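What the Pellness Rolls Leave Out

The archivist in charge of the Pellness parish rolls has spent eight years matching the names on the village war memorial to service papers, baptism entries and census returns. The work is close to finished. She agreed to talk about method on the condition that the article stayed with the records and left her out of it.

The starting point was the memorial itself, which gives surnames and initials only. "An initial is a poor key," she said. "You have a J. and a surname that turns up in four households on the same lane. The stone won't tell you which one."

Her first pass used the baptism registers for Pellness and the neighboring parish of Irnavow. These were filmed decades ago and later indexed by a history society. The combined index holds 2246 entries. She rekeyed 912 of them from the film after finding that the indexers had merged father's occupation and place of residence into one field. "They had a column for remarks and they used it for everything. You can't sort on that."

The gap between birth and baptism causes most of the errors she sees in published family trees. Children in the outlying farms were often baptized in batches, sometimes three or four siblings on one afternoon. A researcher who takes the baptism year as the birth year will then reject the right census entry because the age is off. She records the two events separately and leaves the birth field blank if no source gives it.

Enlistment papers present the opposite problem. The stated age is precise, in years and months, and is frequently wrong. "The clerk wrote down what he was told. I treat a declared age as evidence that the man said it." Next of kin is more dependable in her view, as is the address, which she checks against the rate books.

The rate books for the Onu road farms survive in a broken run. Where a volume is missing she uses the tithe schedule and the school admission register, which lists a parent or guardian and the date a child left. Leaving dates matter to her because they often mark the start of paid farm work, and a boy who left school in Pellness may next appear as a live-in laborer under another family's name.

Each man now has a file in a fixed order: baptism, census, school, employment, enlistment, service, death or discharge. Every line carries its source reference and a grade from A to D. Grade A requires two independent records made at the time of the event. Grade D is family recollection with nothing behind it. She does not delete D entries. "People get upset if you take out the story about the horse. So the horse stays in, marked D."

The files are held in Tinex, a small database package the record office adopted for its map collection. It was not designed for people. She has adapted the parcel number field to hold a person number, and linked households through what the software still calls adjoining plots. Export is to plain text, and she keeps a printed set as well, 940 sheets at last printing.

Two names remain unmatched. One may be a spelling variant from Irnavow, where the registers shift between a single and a double consonant according to the curate. For the other she has found no baptism, no school entry and no rate payer in either parish. Her working assumption is that he came for the harvest, was hired on, and enlisted from the farm. She has written to two county offices for hiring records and expects the second reply in June.

Asked whether the files would be published, she said the index would go out first, without the narrative notes. Corrections are accepted in writing with a copy of the source. "A reference number is enough if it's one I can order up. A link to somebody's tree isn't a source."
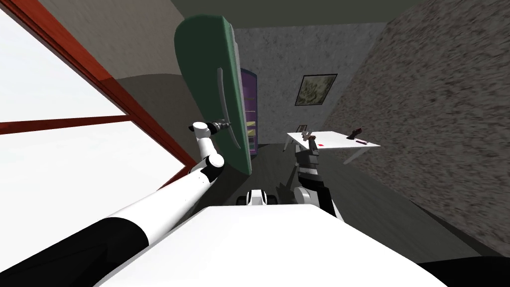

Computer rendering: window and open refrigerator.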